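Mombridge Museum Learning Pages
Why does the Moon change shape?

The Moon does not make any light of its own. It shines when sunlight falls on it, and one half of it is always lit by the Sun. As the Moon travels round the Earth, we see different amounts of that bright half. These changes are called phases.
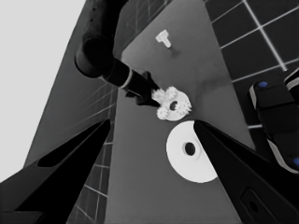 At new moon, the lit side faces away from us and the Moon is very hard to find. A thin crescent follows, and then the half moon, known as the first quarter. At full moon, the whole of the lit side faces the Earth. After that, the bright part shrinks again.
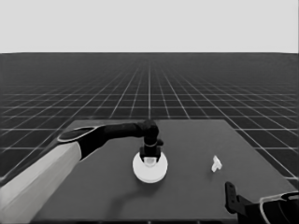 Can the Moon be seen in the daytime?
It can be seen on many days of the month, if the sky is clear. Never look at the Sun while you are searching for it.

Pupils aged 5 to 10 may collect a Moon diary from the Altham Gallery during April. Draw the Moon at the same time each evening and write down where it was in the sky.

Text: Janaka Mollah, Learning Department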